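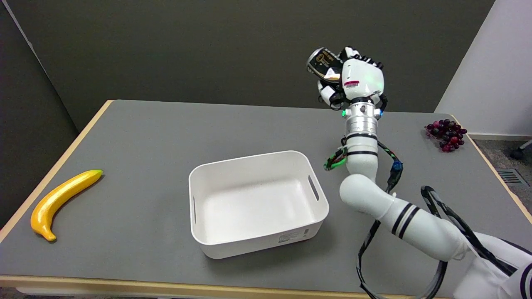

Dear Lungile Botha,

Thank you again for your patience while we pulled this together. It covers our work on the Ikenside parish and mill records up to June 11, 2007, and I'm glad to say there is a good deal to tell you, even if not all of it went the way we had planned in the application.

The cataloging is further along than I dared hope over the winter. We have now listed more than 4000 items, mostly letters, rent books and wage slips from the De Haan mill, and the entries for the oldest run, which begins in 1829, have been checked against the originals. Those early rent books are a joy to read. The clerk had a lovely clear hand and a habit of noting the weather next to anyone who paid late, and I'm afraid we lost a few afternoons to him.

The Eklow family papers have been slower. They came to us in the order they left the attic - that is to say, in no order - and a good many of the letters carry no year. We have been dating them by postmarks and by who was married to whom, and there are still two bundles I wouldn't want to put a date on yet.
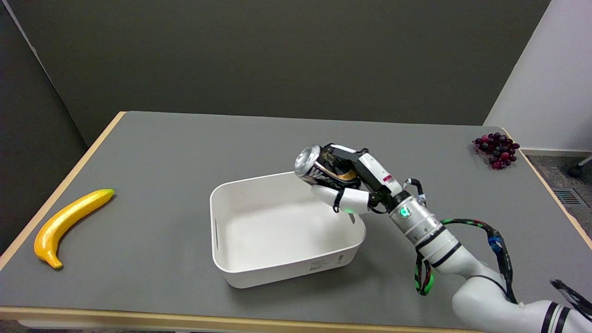 *Tabletop with white storage bin and black can.*

On spending, we are a little under where we expected to be. The acid-free folders cost less than quoted, and of the 2000 set aside for repairs to bindings we have used just over half. I would like to ask whether the rest could go toward a second batch of map sleeves, as the estate maps turned out to be larger than the survey said. I have put the supplier's letter in with this report.

The reading evenings at the Jilto hall have gone on through the spring and people do seem to enjoy them. Several families have brought in letters of their own for us to copy, so the collection is growing a bit while we try to finish it!

In July we will start on the index of names, then go back to the two Eklow bundles. The box list for the wage slips still needs a proper proofread, and I'll send you a copy once that is done.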